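Talks > Operations > Returns and packaging
4 min read

Speaker notes: void fill, box sizing and the cost of returned parcels

Slide 1. Start with the term. Void is the share of a parcel's internal volume not taken up by goods. Most carriers bill on the larger of actual weight and volumetric weight, so void is paid for twice: once as fill material, once as carriage.

Slide 2. State the scope. Domestic parcels only, single-wall board, no liquids. The Rillosano depot held 11 box sizes at the start of the work. Packers chose the size by eye. Do not criticise this; choice by eye is quick, and it is reliable for the three or four most common orders. It drifts upwards at the end of a shift, when the small sizes have run out at the bench.
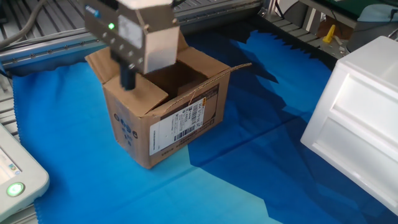 Slide 3. Sizing method. Take the order file, sort each item's sides from longest to shortest, add clearance, then find the smallest carton that passes. Mixed orders need a stacking rule. We used the simplest one, flat items at the base and the longest side along the length of the carton. Mention that the Zaveo catalogue lists outside dimensions, and the inside figures had to be measured. Pause for questions on clearance. If asked about soft goods, say they were treated as rigid at their folded size.

Slide 4. Results by carton. Show the bar chart, leave it up. The sample was 431 parcels. Four sizes covered nearly all of them. Two sizes were not picked by the method at all and have been dropped from the order list. The long, shallow carton stays in stock for Skatel shelf brackets, which fit nothing else.

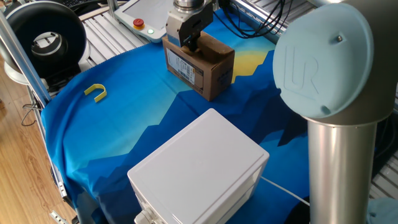

Rillosano, November

Slide 5. Returns. A returned parcel usually comes back in the carton it went out in, with a second label and a second layer of tape. Board loses stacking strength when creased, and the corners go first. Points to make:
- Grade on receipt, before opening.
- Reuse only if all four vertical edges are sound.
- Cover or remove the old label. A scanner reading the wrong barcode sends the parcel round the loop again.
- Slit the tape along the seam. Cuts across the flap make the carton scrap.

Slide 6. Bench layout. Cartons at hand height, smallest nearest. Tape on the packer's dominant side. The label printer should sit after the tape station, so that a label is never printed for a carton that is still open. The Gosling bench had these reversed and mislabelling was the main fault recorded.
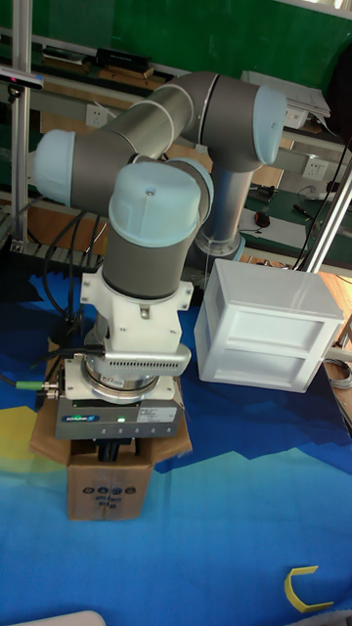 Blue arm caps over a blue printed mat.

Slide 7. Fill material. Paper for most goods, moulded pulp for glass. Air pillows take little storage but shift under load if the void is large. Fill should resist a flat palm pressed on the closed flaps. If the flaps bow upwards, there is too much. Skip the table of paper weights if running late; it is in the handout.

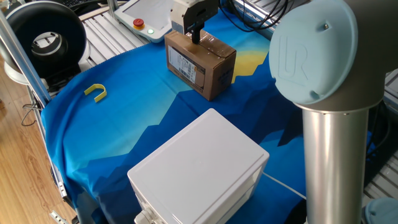 Gordon Boychuk
Packaging engineer

Slide 8. Tape. One strip along the centre seam, overlapping each end panel by a hand's width. Extra strips add cost and rarely add strength when the first is applied to clean board. On recycled board the surface fibres may lift with the tape, so test each new batch by hand before it goes to the benches.

Slide 9. Open items. Humidity in the carton store was not logged, and the grading rule has only been tried on single-wall board. The Saturday shift uses a different carrier with its own size bands and needs a separate run of the method. Leave the contact slide up during questions.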